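## 4. Planning the Equipment Budget

### 4.1 What the first plan did not include

When we prepared the first budget for the manipulation cell, we followed the usual practice in our department: we listed the arm, the gripper, the controller and the computer, and we added a small amount for cables. The list was approved without changes. In the following months we bought many items that were not on it, and the records of these purchases are the main source for this section.

The purchase records were kept by Hanan Karam from the first order until May 24, 2024. They contain 276 lines. Each line gives the item, the supplier, the price, the time between order and delivery, and a short note on why the item was needed. We sorted the lines into 4 groups: main equipment, wear parts, task material, and services. Main equipment was the most expensive group, as expected, but it was also the easiest to plan. The other groups were difficult to plan, and all delays in our work came from them.

### 4.2 Wear parts

For the gripper we compared offers from two suppliers, Skulitz and Esent. The Esent gripper had the lower purchase price. However, its fingers were sold only as a complete set together with the drive, and therefore a damaged finger would require the purchase of a new set. Skulitz sells single fingers, and we decided for this offer although the first invoice was higher.

We believe that this kind of comparison should be made for every part which touches the object or the table. A price list for the machine says little about the cost of using it. In our second plan we used a simple rule: for each contact part, we buy 2 spares together with the machine, and we write down the delivery time of the next one. If the delivery time is longer than the time we can wait, we increase the number of spares. The rule is not optimal in a mathematical sense - it does not use failure rates, which we did not have at the time of planning - but it can be applied by a person who has never operated the cell.

### 4.3 Task material

The budget for task material was the weakest part of the first plan. We had assumed that folded and flat objects cost almost nothing, and we gave them no separate line. This was a mistake of method more than of money. Material without a line in the budget has no fixed supplier, and different batches arrived with different thickness and surface. The results of Section 3 had to be separated by batch for this reason.

The contact situation which we plan for is shown in Figure 3.
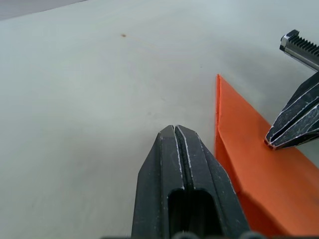
**Figure 3.** Wrist view of the gripper at an orange folded object on the tabletop. The tip of the far finger is at the upper surface, and the nearer finger is beside the folded side. Scuffs can be seen on both fingers.

In the second plan, task material has its own line of 3,000 dollars per year, and the whole amount is ordered in July from one supplier, Bataineh, so that one batch can serve the full year. The unused part is not moved to other groups. We also ask the supplier to keep a sample of the batch, which makes a later order easier to compare.

### 4.4 Services

Calibration and repair were paid by the hour in the first plan. The second plan replaces this with a yearly contract with Traltwood, the company that installed the cell. The contract costs more in a year without problems. We still prefer it, as our department must approve each single invoice, and the approval often took longer than the repair. Laboratories with a faster approval process may come to a different decision, and we recommend that they compare both forms of payment with their own records before they sign.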